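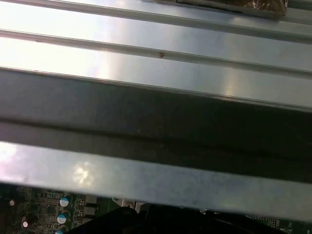
Plukach
Member, cell technician at Wumemville

Hi all, and thanks in advance for reading this, I know I go on a bit! I look after one small cell where a cobot works on desktop towers. The tower lies on its side with the panel off and the arm comes down into it from above, with a little camera on the gripper bracket. It ran nicely until September. Now the fingers come down 3 mm off, always toward the drive cage, and I have taught the points again 11 times. It holds for a shift or so and then wanders off again. Am I missing something simple?

Nyarko
Regular

Oh, I feel for you, I chased one of these for weeks! Before you teach anything again, leave the program alone and check the camera bracket. Ours had two screws that felt tight by hand and weren't. Put a thread locker on them, do the hand-eye calibration over, and only then touch your points. 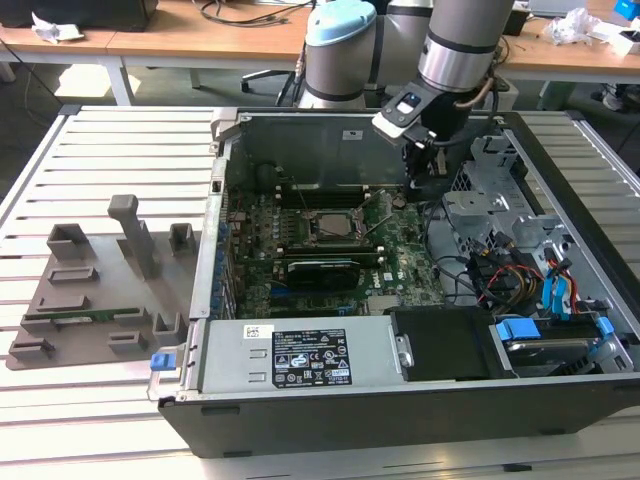
After that I'd look at how the tower is held. A case on a slatted aluminum table will creep if all it has is its own weight, and every time the arm pushes down it can creep a little more. We bolted four stops into the slots, one pair for the long side and one for the short, and we slide each case up against them before starting. Do the same check on your parts tray while you're at it, give it a good wiggle. And have a look at the cable loop on the arm with the wrist turned all the way both ways, in case it's tugging on the camera.

Flotthorpe
New member

Could be the light. Ours got fooled by glare on the bare metal, so we turned the lamp and dropped the exposure. Worth a try, it's free.

Plukach
Member, cell technician at Wumemville

One bracket screw was loose!! Stops are going on next. Thank you both so much.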